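The Shared Kitchen Project: Making Lunch Less Annoying
Student project report, Hepburn House, July 2018

Why I picked the kitchen

I live in Hepburn, where the common room kitchen gets used by pretty much everyone, and the thing people moan about most is the microwave. For my everyday design module I had to choose one household object and live with it properly for 6 weeks, so (no surprise) I chose that! My first idea back in February was the kettle, but there's not much to say about a kettle.

What I did

I kept a notebook called Fullora, a silly name that stuck, and wrote down every bowl of soup, every mug of porridge and every sad leftover curry. I also tried to learn the buttons without asking anyone for help. My Chinese is at beginner level, so that was half the fun.

What I found

The time labels are the best bit. You get 10秒, 1分 and 5分 in a row under the display, so ten seconds, one minute and five minutes, and once you know those two characters you can cook nearly anything. My porridge takes 3 presses of the one minute button. The glass plate is easy to wash too, though I do wish people would put a cover over their pasta sauce.

The microwave with its door shut, then with it open and the light on:

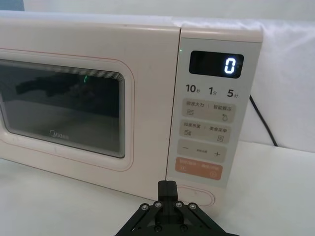
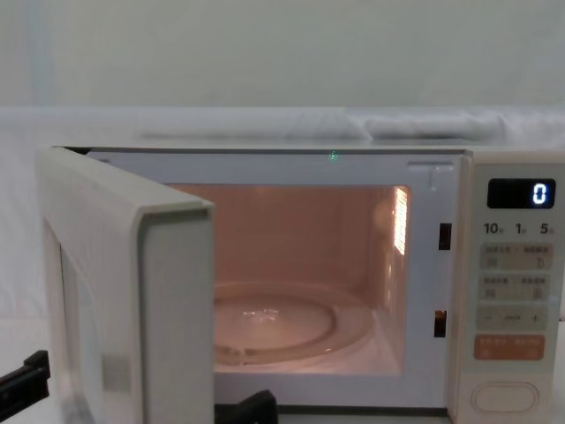
What I'd change

I'd stick a small card on the wall with the characters in English and a reminder to wipe up. I've drawn one already and it fits on half a postcard. I'd also like to try the same notebook idea on the toaster next term, if my tutor lets me.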